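**Ticket 962 -- towel folding: first grasp fails on white table**

Status: open
Site: Villanueva shop floor
Priority: 4
Component: Skarnmont grasp planner, wrist camera input

**Reported problem**

The arm is supposed to pick up a crumpled towel, shake it out, fold it in half twice and set it on the stack. At Kurkby the same job runs well enough that the store leaves it going between customers. At Villanueva it stalls before the first pick. The planner returns "no graspable edge" and the arm goes back to its start pose. Restocking and box flattening at the same site are fine.

**Tried so far**

- Restarted the planner and reloaded the towel task. No change.
- Recalibrated the wrist camera. Error was already inside the limit, so this was probably not needed.
- Swapped the towel for a navy one from the break room. It picked on the first try and folded to an acceptable standard. Went back to the regular towel and the stall came back.
- Lowered the edge threshold by two steps. It now finds edges, but most of them are on the tabletop, and the fingers close on nothing.

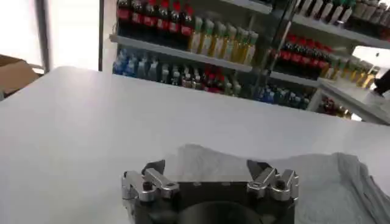 The planner looks for the outline of the cloth first and only then for a fold to pinch. A person would do it the other way, or would just grab a handful. With a pale towel on a white table, under light this bright, the outline is the weakest thing it has to work with, and the bunched part with the gray shading in the creases is a much better target. The red labels on the shelves behind also give far stronger edges than the cloth does, so I have masked everything past the far side of the table. That cut planning time but did not fix the pick.

**Workaround**

Nurberg sent a test build that ranks creases ahead of outline. Out of 5 attempts with it, 4 ended in a good pick. The other one caught two layers and the fold came out crooked. Cycle time is about 4 minutes per towel, which a clerk beats easily, so the site should not count on this for volume yet.

A dark mat under the work area would likely do as much as the new build. The store manager has been asked and would like to keep the table as it is.

**Next**

- Run the test build again after 6 p.m. with less light from the window -- same towel, same threshold.
- Put the threshold back to default before that run.
- Ask Nurberg whether the crease ranking can be set per site. Kurkby should stay on the current release.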